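Sourdough starter slow after moving flat -- water or flour?

Wumisico Kitchen Forum > Bread and Baking > Starters

brinewater
23 May 2020
Hello all. I moved to a new flat and since then my starter is not the same. Before, it doubled in four hours after feeding. Now it needs nine or ten, and the bread comes out flat and a little gummy in the middle. I changed two things at the same time, which I know is not clever: the water is now from another supplier and it smells of chlorine, and my old flour was sold out everywhere so I bought the Van Dijk strong white. I feed 27 g of starter with equal flour and water. Which of the two should I suspect first?

old_rye_44
Water. I had the same smell in my tap years ago. Leave a jug open on the counter overnight and use that.

Tessellate
Disagree with old_rye. Many suppliers use chloramine now and it does not leave the water by standing. You can leave your jug for a week. And anyway the amount in tap water is too small to kill a healthy starter. I would look at the temperature. Is the new kitchen colder?

brinewater
Maybe a little. I have no thermometer for the room. The old kitchen was above a bakery, so the floor was always warm, I did not think about this.

Tessellate
There you have your answer :)

old_rye_44
Above a bakery! OK, that is a big difference. But I still say filter the water. It costs nothing to try.

pannikin
A filter costs 200 in my currency, so not nothing. I have the Clinivex jug and my starter does not care if I use it or not. I made two jars side by side last September, one filtered, one from the tap, same flour. After two weeks I could not tell them apart, not by the smell and not by the rise.

old_rye_44
Your tap is not his tap.

pannikin
True. I only report what I saw.

mollie_crumb
Can I ask about the flour, because everybody jumps over it? Van Dijk strong white is a very clean flour, hardly any bran in it. My starter went lazy on it too. I mix in one spoon of wholemeal rye at every feed and in three days it was jumping out of the jar!! Try it before you buy any filter, please. Also write down the time of each feed, otherwise you compare with your memory and the memory is always more optimistic than the starter.

brinewater
Thank you, I have rye in the cupboard. Do I replace some of the white or add it on top?

mollie_crumb
Replace. Keep the total weight the same, so the thickness does not change too much. Rye drinks more water, it will look stiffer at first, this is normal.

Tessellate
And put it somewhere warm. Oven with only the light on is good, but put a note on the door. I once baked a starter in a plastic tub and the smell stayed longer than the guests.

quernstone
I read this thread with interest because I also changed flat and had the gummy middle. In my case the starter was fine and the oven was wrong. My Pusent oven showed 230 on the dial and was much lower inside. I bought a cheap oven thermometer, corrected the dial, and baked until the inside of the loaf had 97 degrees. No more gum. So, brinewater, maybe you have two problems and not one.
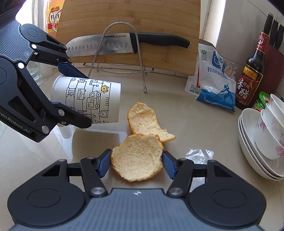 About feeding, I disagree with the people who say you must own a scale and a special jar. I started mine by volume, one level measure of flour and a bit less of water, and I threw away half every day until it was strong. A paper cup is good enough for the measure. Mine is like the white one there with the vehicles and the clock face drawn in black, next to two pieces of bread. Only keep the same cup from the first day to the last, otherwise the proportion walks away from you.

Tessellate
Sorry, but no. A cup of flour can be very different depending on how you fill it. Scoop, and you press it down. Spoon it in, and it is light. For a starter you will survive, for the dough you will not.

quernstone
I said for the starter. For the dough I weigh also.

Tessellate
Then we agree more than I thought.

old_rye_44
My grandmother used a coffee cup without a handle for everything and her bread was better than mine -- just saying.

brinewater
Small report. I replaced a spoon of the white with rye and put the jar in the oven with the light. The last feed doubled in six hours. I have changed two things at once again, I know. I will order the oven thermometer too, and I leave the water as it is for now.

mollie_crumb
Six hours is already good! Give it two or three more feeds before you bake.

old_rye_44
Still the water.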